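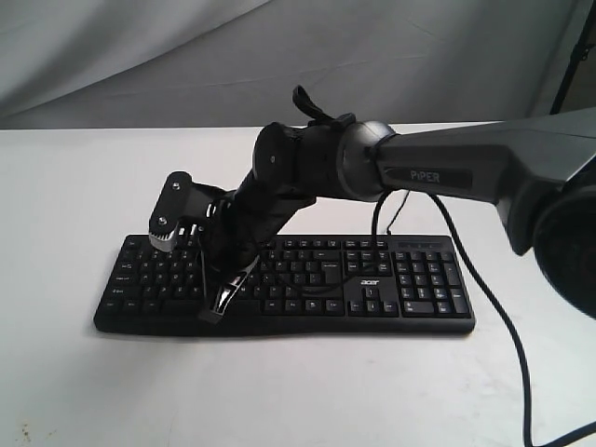 A black keyboard on a white tabletop.

She had already put the kettle on when I got to the house on Pidwood Lane, and before I had my coat off she was telling me about the column. For 5 years she has written a weekly piece on family recipes for the Kumeteo newsletter, which goes out to 454 households up and down the valley, and she would like it known that she never meant to be a writer at all.

"I sent in a correction," she said, laughing. "They printed a recipe for plum dumplings and left out the salt. I wrote a letter, and the letter was longer than the recipe, and the editor called me up and asked if I had any more where that came from."

She did have more. Her grandmother cooked for the boarders at the old Inell mill and kept her recipes on the backs of feed receipts, tied up in kitchen string, and they came down to her in a hatbox along with a good many buttons. Some of them are hardly recipes. One says only "as for the other, but with onions," and she has spent a good part of her life wondering what the other was.

"My mother thought it was the potato cake," she told me. "I've tried it as the potato cake and I don't believe it. I think it was the cabbage. You put onions in that cabbage and it tastes like her kitchen, it just does."

We had the cabbage for lunch (with onions!) and I'm inclined to take her side.

What people write to her about, mostly, is bread. They want to know why theirs is heavy, and she answers every one of them, usually early, at 5 in the morning or so, when the house is quiet and she has the radio on low. She is patient about it. She tells them to leave the dough alone longer than they think they should, and to stop opening the oven door.

"I was a terrible baker until I was 55," she said. "I was always in a hurry. I had children to get out the door and a job at Nnaji Hardware, and I wanted the bread to keep up with me, and it wouldn't."

I asked whether there would be a book. She made a face and poured more tea. There has been talk of one, she admitted, and a cousin has offered to type up the receipts, though the handwriting is faint and the cousin doesn't cook. She would want the stories left in, even the long ones, and she would want the salt checked twice.

In the meantime the September column is going to be about pickled beets. She sent me home with two jars and strict orders to leave them shut for a month.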